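**Tolledbridge Racket Sports Association adopts common rules for equipment storage and loan**

TOLLEDBRIDGE, April 24, 2026 – The Tolledbridge Racket Sports Association has adopted a single set of rules for the storage, loan and inspection of rackets at its member clubs. The rules replace the separate arrangements each club has used until now. They apply to tennis, squash and badminton equipment owned by the clubs and lent to juniors, beginners and visiting players.

The association's member clubs hold 549 loan rackets between them. An inventory finished in December found that clubs recorded the same items in different ways. Some logged string type and date of last restringing. Others logged only the frame size. Several kept no record of covers, grips or dampeners at all, and replacement costs for these small items were entered under general supplies.

Under the new rules, each racket and its cover are treated as one loan item with one number. The number is written on a tag inside the cover and on the throat of the frame. A racket returned without its cover is logged as incomplete and is not lent again until a cover has been matched to it. Padded covers are required for any racket that leaves club grounds. Unpadded sleeves may still be used for rackets that stay in the building.

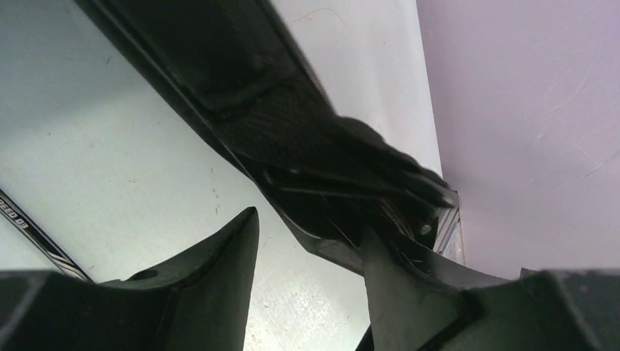

Jordan Dobson asked during the comment period whether a player who brings a personal cover could borrow a racket alone. The adopted text allows this, provided the desk notes it on the loan slip and keeps the club cover on the numbered hook until the racket comes back.

**Storage conditions**

Strings lose tension faster in heat, and frames kept near radiators or in parked cars are more likely to need early restringing. The rules therefore set a fixed place for loan stock at each club, away from outside doors, heating units and direct sun. Rackets are to hang from the head or lie flat in a single layer. Stacking is not allowed, including for short periods between sessions.

Covers are to be opened after any session played outdoors in damp weather and left open overnight. Zippers are to be fully closed only when the racket is in transit or in its storage place. Clubs with limited wall space may use shelving, and the association has approved a slotted shelf made by Larnar for this purpose. Other shelving may be used if the slots are at least as deep as the racket head.

Grip tape is to be replaced when it is torn, hardened or no longer sticks at the top edge. Clubs do not need to replace it on a fixed schedule. Synthetic replacement tape is the default. Leather grips already fitted may stay in place until worn out.

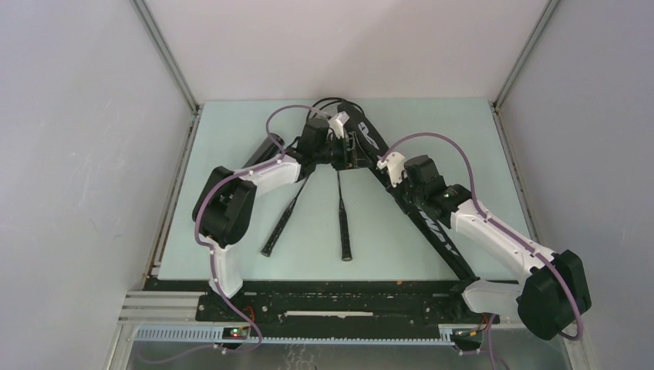 **Inspection and restringing**

Each loan racket will be inspected once per season and again after any report of damage. The inspection covers the following points:

- frame cracks, with attention to the throat and the top of the head
- missing, split or flattened grommets
- broken or notched strings
- loose butt caps
- zipper function and seam condition on the cover
- legibility of both number tags

A racket with a frame crack is withdrawn and may not be repaired for loan use. A racket with broken strings is held for restringing. Partial repair of a string bed is not permitted for tennis rackets, and the full bed must be cut out as soon as the break is found so that uneven load does not distort the frame. Squash and badminton rackets may be patched once between full restringings if the break is at the outer edge.

Restringing will be carried out by Gallardo, a stringing workshop based in Tolledbridge, under an agreement that runs for two seasons. Clubs will send rackets in batches of up to 40. The workshop will return each racket with a slip stating the string, the tension and the date of the work. The slip is filed under the racket's number, and the tension is copied to the tag inside the cover.

Junior tennis rackets will be strung at the low end of the range printed on the frame. Adult loan rackets will be strung at the middle of the range. Requests for other tensions will not be accepted for loan stock. Players who want a particular tension are asked to use their own equipment.

**Covers**

The inventory found that covers fail more often at the zipper than at the fabric. The usual fault is a slider that no longer closes the teeth behind it. Clubs are asked to replace the slider first and to discard the cover only if the teeth are missing or the tape has pulled away from the seam. Fabric tears shorter than the width of a hand may be patched from the inside.

Covers do not have to match the make of the racket they hold. Many older covers carry the name of a manufacturer other than that of the frame inside, and the number tag is the only mark that counts for loan purposes.

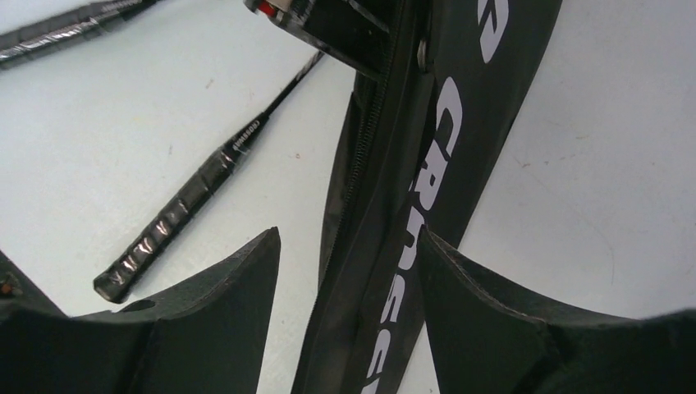

Size does matter, however, and a cover should close without the zipper pulling against the head of the racket. Full-length covers are preferred for squash and badminton, where the shaft is the part most easily bent in a crowded bag. Head covers are accepted for adult tennis rackets. Shoulder straps may be removed if they catch on the storage hooks, but the strap must then be kept with the loan records.

Covers are to be wiped with a damp cloth and air dried. Machine washing is not allowed, as the padding in most models shifts or clumps and does not recover its shape.

**Loan terms**

The standard loan period is five days for members and the length of one session for visitors. Members may renew once at the desk or by phone. No deposit is taken from juniors. Adult visitors leave a deposit set by each club and receive it back when the racket and cover are returned together.

Loan records will be kept in Futix, the booking system already used by the clubs for court reservations. Desk staff will enter the racket number at the start and end of each loan. Paper slips remain valid at clubs without a computer at the desk, and the entries must be copied to the system by the end of the week.

**Costs and schedule**

The association has set aside $1,500 for replacement covers, zipper sliders and tags in the first season. Clubs may claim from this amount against receipts. Restringing is paid for by each club at the agreed workshop rate. Shelving and hooks are not covered by the fund.

Numbering comes first, and clubs are asked to complete it before sending any rackets for restringing. Rackets that have not been numbered may be used in supervised coaching sessions but may not be lent. The rules will be reviewed in December, when the next inventory is due.

Copies of the full rules, the tag template and the inspection sheet are available at the front desk of each member club.

**About the association**

The Tolledbridge Racket Sports Association coordinates leagues, coaching and shared equipment for racket sports clubs in and near Tolledbridge. Inquiries about the rules should be sent to the association's equipment office. Questions about a particular loan should go to the club that issued the racket.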